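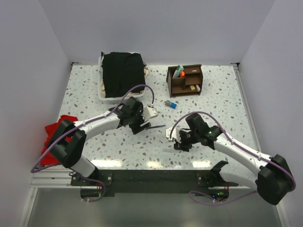 The Case Against the Ten-Minute Closet

Print this article | E-mail this article

Na-rae So has cleared out the same closet four times in three years, and she can name the method she used each time. The first came from a paperback. The second was a phone app that sent her a cheerful chime every Friday. The third had to do with hangers turned backward, and the fourth she'd rather not discuss, as it cost her 200 dollars.

"It always looks great for a month," she says. "Then it's February and I can't find my gloves."

I have been reading decluttering advice for most of a winter now, and I've come to doubt nearly all of it. The trade has a product to sell, and the product is the feeling you get on the afternoon you finish. What happens the following spring is your problem.

Take the Zavala method, which has gone around the parenting newsletters lately. You set a timer for 10 minutes, grab whatever is closest, and decide on each piece before you've had time to think. Fast choices are supposed to be truer choices. I asked for the evidence and was sent a link to a page of testimonials. Every one of them had been written within a week of the cleanout, which is a bit like reviewing a diet at lunch.

Or take Prusik, a paid course in 20 lessons. Lesson one tells you to count everything you wear. Dong-geon Yang, who lives alone and describes himself as a man with few clothes, did as he was told and came up with 1,935 items for the household. He had misread the instructions and included the kitchen.

"I learned that I own a lot of spoons," he says. He quit at lesson three.

The weak spot in all these systems is the giving away. The books get you as far as the bag by the door and then the chapter ends. But somebody has to take the bag. Shahla Rostami sorts clothing at the Farov thrift store, and she's less than thrilled with the yearly wave of people who have just changed their lives. They bring single socks. They bring bathing suits with the elastic gone. A fair share of it goes to a rag dealer, who pays by weight and not much.

"People want me to tell them it's going to a good home," Rostami says. "I tell them thank you and have a nice day."

Then there's the buying back. Ok-hee Yoo gave away her heavy coats one mild winter on the advice of a podcast, which had told her to keep only what she'd worn in the past year. The next winter was not mild. She bought two coats, neither as good as the ones she'd let go, and a set of Drekow storage boxes to put them in. She is still annoyed about the boxes – the lids don't fit.

I did find one person whose closet I envied. Mal-soon Kong has lived in the same apartment since her children were small, and she has never read a book on the subject. She mends on Sunday evenings. When something is past mending she cuts it up for dust cloths. She doesn't buy much, and she keeps things she hasn't worn in years, including a green wool suit she has no plans to wear again.

I asked whether the suit brought her joy.

"It's a suit," she said, and went to see about the rice.

READER COMMENTS

hallway_jen: The backward hanger thing worked for me for two years, so there. Agree about the socks though.

Tomcat48: My wife read this out loud to me while standing in front of my side of the closet. Thanks a lot.

pdx reader: Would have liked more on where the rags go. Also, you can return Drekow lids by mail if you kept the slip.

RELATED STORIES

Do You Need a Second Dresser?
What the Rag Dealer Pays For
Mending a Wool Elbow in One Evening
Moths: A Short and Unhappy History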